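Search this site Enter keywords Go

Corgate pauses shop picking trial after gripper fault

Robots at the Mabula produce test area to restart in stages following repairs and new checks

Corgate has paused part of its shop picking trial after a gripper on one of its two-armed robots failed to let go of a shopping basket when told to do so. The robot moved on to its next task with the basket handle still held and dragged the basket along the floor until a member of staff pressed the stop button.

The fault happened in December at the company's Mabula test area, which is set out like the fresh produce section of a small shop. The person who stopped the robot was standing outside the marked working zone. There were no injuries. The robot and the five others that use the same gripper were switched off that afternoon and have not been used for picking work since.

Corgate is publishing what it has found so far because the same model of gripper, the Adus, is being tried by other firms. Pultia, which makes the Adus, has been given the full record of the fault and has sent its own engineers to Mabula.

What went wrong

The robots in the trial fill customer orders. One arm picks items from the display and the other looks after the basket. When an order is complete, the robot is meant to release the basket, check that the fingers are open and move to the next position.

On this occasion the release command was sent and the control system recorded the fingers as open. They had stayed closed. The fault was traced to a position sensor in the wrist of the basket arm. Its connector had worked partly loose and the sensor was passing on an old reading. The control system had no second way of telling whether the basket was still being held, so it cleared the robot to move.

The robot travelled 80 centimetres before it was stopped. The basket tipped on to its side and some of the order fell out. The handle was cracked and the gripper fingers were scratched. The display stand was not touched.

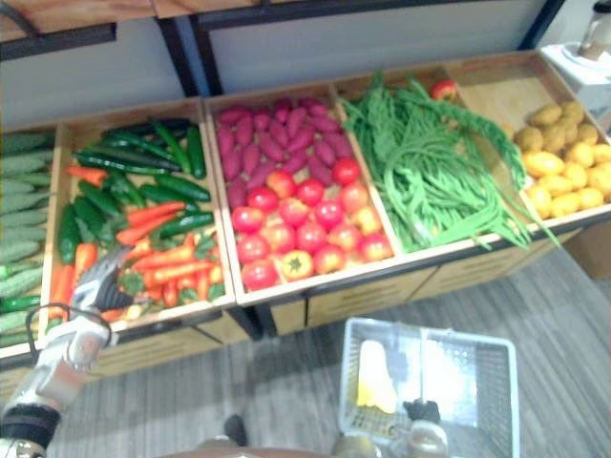
Picking fresh produce by robot means giving two arms different jobs in a small space, and the safety rules for the trial had been written mainly with the picking arm in mind. That arm works close to the food, over crates of carrots, chili peppers, tomatoes and green beans, and its speed and force have been limited from the start. The arm at the basket handle was treated as the lower risk of the two, as it spends most of an order holding still. Corgate now accepts that this was a mistake. A basket that is gripped when it should be free can catch on a stand, trip a person or pull the robot off its planned path.

Chiyo Morikawa, head of safety at Corgate, said: "The robot believed it had let go, and we had given it no means of finding out otherwise. One loose connector should never have been enough to cause this. The stop button worked as it should, but we do not want to depend on a person being close enough to reach it."

Earlier signs

A review of the trial records found 11 earlier occasions on which the basket arm reported its fingers as open sooner than would be expected. In each case the basket was released and the order finished normally, and the readings were not followed up. They were stored in the maintenance log but did not raise an alert.

"Those readings were there to be seen and we missed them," Ms Morikawa said. "They should have gone to my team the first time. They do now."

Corgate has also looked at the cable runs on both arms. On two robots the cable to the wrist was found to be tighter than the fitting guide allows, which may have put strain on the connector. All the cables have been refitted with more slack and a clip has been added to hold each connector in place.

Changes before restart

The robots will go back to work only when the following changes have been made and tested:

- A locking connector fitted to the wrist sensor on both arms.
- A second check on release, using the load felt at the wrist. If the arm still feels the weight of a basket, the robot will stay where it is and call for help.
- An automatic stop if finger readings arrive too early, too late or not at all.
- A lower travel speed for the first part of every move away from a basket.
- A further stop button at the far end of the display.

Each robot must complete 50 basket releases in a row without a wrong reading before it is cleared. If one fails, the count goes back to zero for that robot. Tests will be run with empty baskets first and then with full orders – including heavier ones, which put more load on the fingers.

The work is expected to take about 5 weeks. Picking will restart with one robot, and the others will follow once its records have been reviewed. Staff who work in the test area have been briefed on the fault and will be given fresh training on the stop buttons before then.

Shelf scanning, which uses a different machine with no arms, is not affected and has carried on as normal.

Advice to other users

Pultia has advised firms using the Adus gripper to inspect the wrist connector and to check that the cable is not pulled tight when the arm is at full reach. Users who find a loose connector should take the arm out of use and contact their supplier.

Corgate will publish a further note when testing is complete. Press enquiries should be sent to the Corgate press office, open until 5pm.

Related news

Corgate opens produce test area at Mabula
Shelf scanning trial extended
Chiyo Morikawa named head of safety
Working near moving robots: updated guidance for visitors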